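Shared Desks and Lost Items: Frequently Asked Questions
Aguiar House, second floor
Updated 2024-07-04

These are the questions the front office hears most often about the shared desks, ID cards and small items left behind. If yours isn't covered, write to Celeste Quezada at the front office.

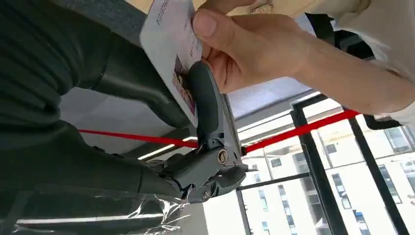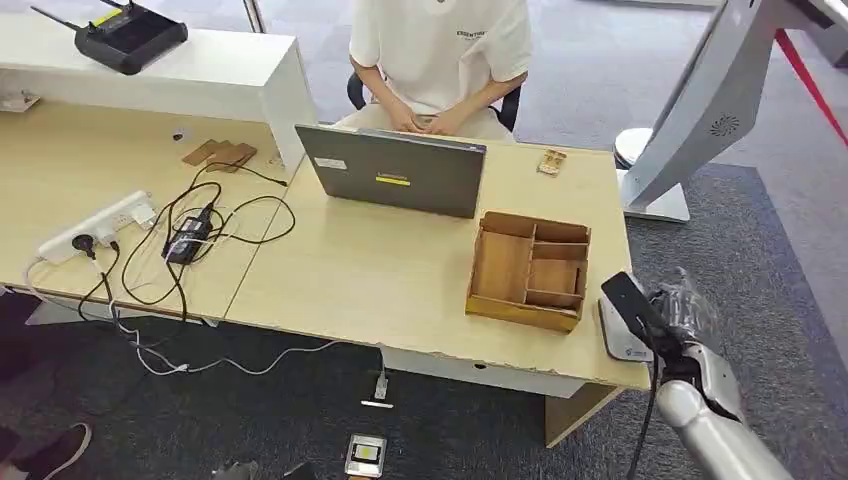
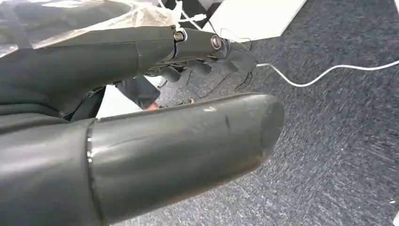
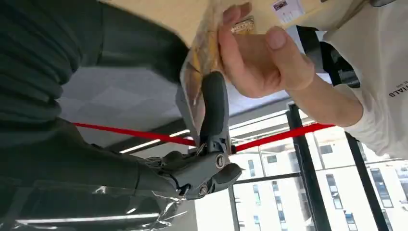 Second floor. First picture: an ID card. Second: a shared desk with its organizer box. Fourth: a plastic package.

What goes in the organizer box?
Small things you use during the day: pens, keys, your card, a packet of snacks. The long compartment is meant for pens and rulers. Please don't use the box for cables.

Can I leave my things in it overnight?
No. Desks are not assigned, and whoever books yours next will expect an empty box. Lockers are by the stairs. There are 80 of them, and you can book one through Stendeo.

I found an ID card on a desk. What should I do with it?
Bring it to the front office. Don't leave it in the box for the owner to find — cards open the side door as well.

I lost my own card. How long does a new one take?
Two working days. Irfan Pirzada prints them and will email you when yours is ready. The old card stops working as soon as you report it.

Can I eat at the desk?
Wrapped snacks are fine. Hot meals belong in the kitchen on the Vadelcombe side. Take your wrappers with you when you go.

May I unplug the router to free up an outlet?
No. It serves other desks too. Ask for a second power strip instead.

Who deals with loose cables?
Coil your own charger before you leave. Anything that stays with the desk is looked after by Lorenz Wieser. Tell him the desk number and what needs fixing.

How long are lost items kept?
Thirteen days. Food is thrown out the same evening. Laptops and cards are kept until someone claims them.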